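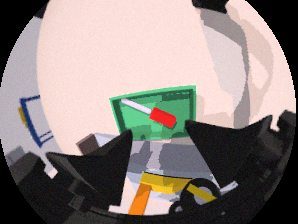 Home | Products | News | Support

Gronholm releases Prulari 2 for remote teaching of robot arms

March. Gronholm has released Prulari 2, software with which an operator teaches a robot arm a task by remote control. The operator drives the arm and gripper with a hand controller, first in a simulated workcell. Each run is stored with joint positions, gripper opening and wrist view. 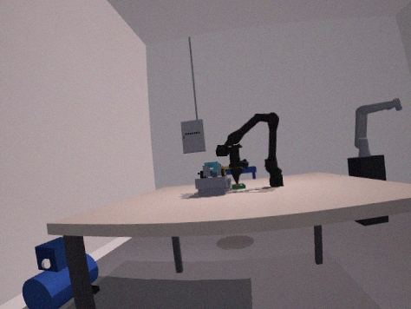
Simulated workcell in Prulari 2, with the gripper above a green block.

A task file holds up to 500 runs. Runs can be trimmed, replayed or deleted before training. The release supports 4 arm models and keeps unsaved runs for 72 hours.

"Operators can repeat a grasp until the path is clean," said Mahmoud El Khatib, product manager at Gronholm.

Prulari 2 is supplied through Trostholm.

Contact: Gronholm press office | © Gronholm | Back to top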